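Buscamos gente para caminar Prarnlow con nosotros (convocatoria abierta)

¡Hola! Soy Chih-ming Huang y coordino Irnis, un estudio pequeño de investigación urbana. Llevamos 3 años dándole vueltas a la misma pregunta: qué pasa con un barrio cuando la línea de tranvía que lo justificaba deja de pasar. Prarnlow nació alrededor de una parada terminal y hoy tiene 483 viviendas, dos plazas que no salen en casi ningún plano y un montón de atajos que la gente se ha ido inventando entre los bloques. Los planos oficiales los tengo todos, me los sé casi de memoria, y me siguen contando poquísimo.

Por eso abrimos el taller Wultasero, en noviembre, y buscamos a 21 participantes. Nos interesa gente de arquitectura, geografía o antropología, claro, pero también quien reparte el correo, quien pasea al perro a las seis de la mañana o quien vivió allí de pequeño y se marchó (de estos nos faltan muchos, ¡escribid!).

¿Qué haremos? Siete salidas a pie, casi todas por la tarde, y después mesa larga en el local de la calle Kao para dibujar lo que hemos visto: vallas, bancos movidos de sitio, portales tapiados, la cuesta por donde bajan los carritos. No hace falta dibujar bien. Yo dibujo fatal y aquí sigo.

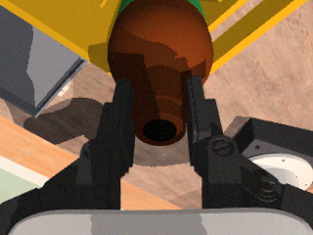
Con todo ese material montaremos un atlas del barrio que se quedará en la biblioteca de Prarnlow y que firmaremos entre todos. La inscripción es gratuita, la merienda también, y si alguien necesita que le paguemos el autobús que lo diga sin apuro, que hay una partida para eso. Hay recorridos sin escaleras en todas las salidas menos en la del talud, que todavía estamos mirando cómo resolver.

Para apuntarte, mándanos unas líneas (de verdad, unas líneas, nada de currículum) con un sitio del barrio, o del tuyo si no conoces Prarnlow, por el que pases a menudo y que te tenga intrigado. Puedes dejarlas en el buzón del local o usar el formulario de la web de Irnis. Contestamos a todo el mundo, aunque a veces tardamos un poco.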